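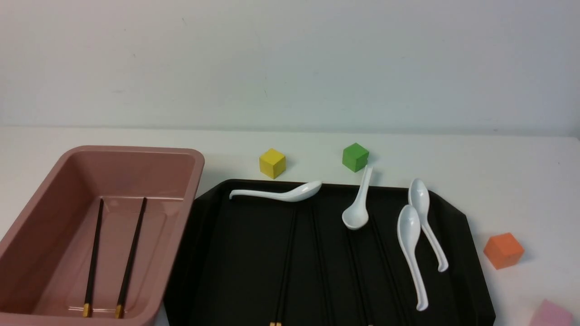 Grakel 2 reviewed: phase-weighted imitation on a table-setting sort

Posted 4 January 2024
Filed under: Manipulation, Software reviews

Grakel is a training package for imitation learning on table-mounted arms, sold by Zasto as a licence with a year of updates. Version 2 replaces the uniform loss of the first release with what the manual calls phase weighting. Every timestep in a demonstration is assigned to a transit or contact phase, and errors in the contact phase count for more. The segmentation is automatic. It uses gripper aperture, joint velocity and a learned term from the wrist camera.

The claim worth testing is that this improves grasping of thin, low-contrast objects without additional demonstrations. We ran it on the bench at Clallville against the uniform loss, which can still be selected in the configuration file. Both policies used the same data, the same network and the same training budget. The licence was paid for at list price and Zasto did not see this text before it went up.

The task

We used the cutlery sort from the Tesfamariam protocol, in the chopstick variant. Chopsticks go from the black tray to the pink container. The white soup spoons stay on the tray. Coloured cubes are set out on the table as distractors and must not be touched. An episode is scored complete when every chopstick has been moved and nothing else has been displaced beyond the tolerance in the protocol.

It looks like a child's chore and is an awkward test. Dark chopsticks on a dark tray give the head camera very little to work with, and in most views the gold-coloured decoration near the thick end is the only part with usable contrast. The spoons are easy to see and easy to knock. A handle lying alongside a chopstick leaves little clearance for a finger, and the curved end catches on anything dragged under it.

The tray rim matters too. A straight approach from above is fine in the middle of the tray. Near the edge, the wrist has to roll or the outer finger lands on the rim before the inner one reaches the floor. Teleoperators learn to do this within a few episodes. Whether a policy picks it up depends heavily on how much of the training signal comes from those few moments, which is the whole argument for phase weighting.

Data collection

We recorded 101 demonstrations by teleoperation, with object positions varied between episodes according to the protocol's placement sheet. Fumbled grasps were kept as long as the operator recovered. Zasto recommends removing them. We tried a trained policy on the cleaned set and its recovery behaviour was noticeably poorer, so the full set was used for everything reported here.

Import was straightforward. Grakel reads the common log formats, resamples the streams to a shared clock and writes a report of any gaps. The report is good. It caught a dropped wrist stream that our own scripts had passed, and gave the offset at which the frames stopped. 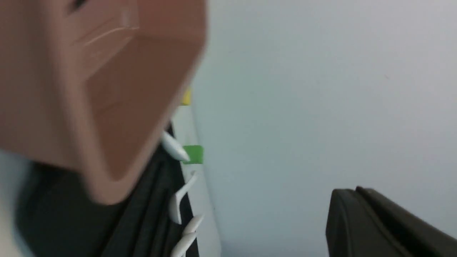
Motion blur was our main worry with the wrist data. Fast transit movements smear everything near the fingers, and a segmenter that relies partly on those frames could be expected to place its boundaries badly. In practice the joint velocity term dominates during fast motion and the camera term only takes over once the arm slows. Boundaries fell where we would have put them by hand in most of the episodes we inspected. The errors were nearly all late starts: the segmenter waited until the fingers had begun closing and missed the final alignment before it.

There is a setting for this, contact_lead, which shifts the start of each contact phase earlier. The default is too short for thin objects. We raised it once, before any evaluation, and left it alone afterwards. The manual mentions the parameter in a table at the back and says nothing about choosing a value. Anyone working with cutlery, pens or cable should look at it first.

Training

Training is started from a single configuration file and ran without incident on our workstation. Memory use is a little higher than with the uniform loss. Training time was not different enough to affect a decision either way.

The progress display deserves a complaint. It plots one combined loss, and because the weighting changes the scale, the curve cannot be compared with one from a uniform run. Separate transit and contact losses are written to the log, but you have to plot them yourself. Version 1 had no reason to separate them. Version 2 has every reason, and leaving them out of the display is a strange omission.

Checkpoint selection is also left to the user. The package keeps the checkpoint with the lowest combined validation loss. On our task that was a poor choice under both settings: a later one grasped better in short bench checks. We used the final checkpoint for both policies to keep the comparison even.

Results

With phase weighting, the policy completed 65 per cent of evaluation episodes. The uniform policy did worse on the same set of starting arrangements, and the gap was wide enough that we stopped looking for a bug in our own scoring. We are holding the full table back until the second bench has repeated the runs, so treat the comparison as one site's result.

The more useful information is in where the improvement came from. First-attempt grasps on chopsticks lying apart from other objects were good under both policies. Phase weighting made little difference there. The gain was almost entirely in crowded parts of the tray, where a chopstick lies close beside another or runs beneath the bowl end of a spoon.

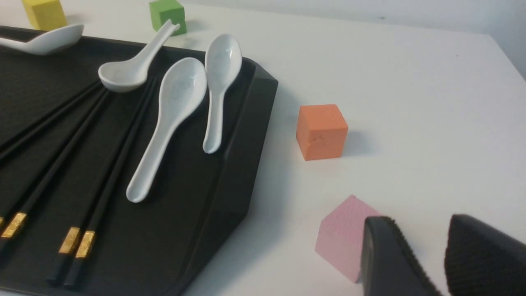 Under the uniform loss, the typical error in a crowded area was a grasp between two parallel chopsticks, with one finger landing on top of the second. The policy then closed, lifted nothing and repeated the movement in the same place. The phase-weighted policy made this error less often and, when it did, usually shifted sideways before trying again. That sideways shift is present in the demonstrations, in the recovered fumbles we had been advised to discard.

Two failure types remain, and the weighting does not appear to touch either.

The first is missed objects. A chopstick close to the tray wall, with its decorated end turned away, is sometimes never attempted. The arm moves the others and returns to rest. This looks like a perception limit, and giving contact errors more weight cannot be expected to help with an object the policy never approaches. Swapping in a lighter tray made the problem largely disappear in an informal check, though that is outside the protocol and is not included in the score.

The second is spoon displacement during exit. The grasp is clean, the lift starts, and the trailing end of the chopstick sweeps a spoon handle. Grakel counts the lift as transit as soon as the aperture is stable, so the most delicate part of the exit gets the lower weight. A lag parameter to match contact_lead would be the obvious fix. There isn't one.

Placement

Placement in the container was better than expected. The protocol only asks for chopsticks to finish inside the walls, but our operators had tended to lay them side by side with the decorated ends the same way, and both policies copied the habit.

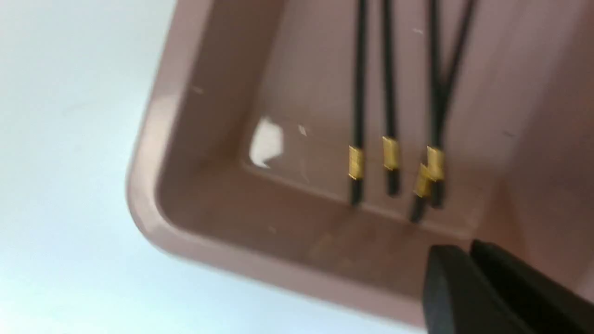

Release height was the weak point. The phase-weighted policy let go slightly higher than the operators did, and a chopstick dropped from that height can roll or turn on the container floor. This costs nothing under the Tesfamariam rules. It would cost something in a packing application where orientation is checked downstream. The uniform policy released lower and more gently, the one measure on which we preferred it.

The segmenter is probably responsible again. Release is a short event, the aperture changes quickly, and the contact phase ends as soon as the fingers have opened. Lowering and pausing before release falls partly in transit. We confirmed this on the segmentation plots for several demonstrations but did not retrain with hand-corrected boundaries.

Distractors were a non-issue. Neither policy reached for a cube. Arm contact with a cube did occur on a few wide returns to rest, under both settings, and those episodes were scored as failures.

Documentation and support

The manual is accurate as far as it goes. Installation, import and calibration are covered properly. The method itself gets a short chapter with one diagram, and the default weights are given without any account of the tasks they were tuned on. We wrote to support about this in August, when the release candidate was out, and were told that a technical note was planned. It has not appeared.

Support was otherwise prompt. A question about timestamp handling came back the next working day with a correct answer and a patch.

Who should buy it

Sites already running the first release on cluttered small-object tasks should upgrade. The old configuration files load unchanged, the data does not need to be recorded again, and the improvement on crowded grasps was plain on our bench. Sites handling boxes, bottles or anything else with generous clearance will see less for the money, and the uniform loss in the older version will serve them well enough.

For research use, the closed segmenter is the sticking point. Boundaries can be exported and viewed, and a corrected file can be loaded in their place, but the learned camera term cannot be retrained on local data. Labs wanting to study phase weighting as a method will want to write their own. The loss itself is simple.

Tested: Grakel 2, default network, contact_lead raised, all other settings as supplied. Runs on the second Clallville bench are under way and the comparison table will be added to this page when they are finished.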